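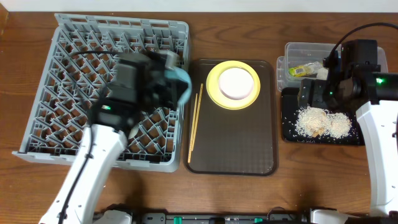
Who can apply for the motion planning position at Nair? Anyone with two years of paid work in C++ or Python on software that controls moving equipment, whether or not they hold a degree.

Search this site Enter keyword Go
Home Our Work Careers Contact
Reading time: 2 min

Software Developer, Motion Planning and Control (Reference 605)

Nair invites applications for a full-time position at its Gundirstead office. The successful applicant will join the group responsible for Drurna, the planning software used to direct two-arm robots in table-setting and dish-handling work.

Duties include:
- writing and maintaining the planner that keeps two arms from colliding in a shared workspace
- improving grasp selection for bowls, plates and chopsticks
- working with the perception group on detecting clear plastic containers and loose grains such as rice
- keeping the replay and logging tools in good order

Applicants should be able to read and repair code written by others. Knowledge of inverse kinematics is required. Experience with camera calibration would be an asset.

The position reports to Svenja Ortner, Head of Control Software. Hours are flexible by agreement, and staff may work from home up to 2 days per week. Relocation assistance is available to applicants living outside the Prorkdale area.

Applications must include a résumé, a cover letter and a code sample of no more than 930 lines. Please quote the reference number. Interviews will be held in December, and travel costs will be reimbursed.

Applications close Sunday, October 25, 2020. Enquiries may be directed to Tahsin Sikder, Staffing Office.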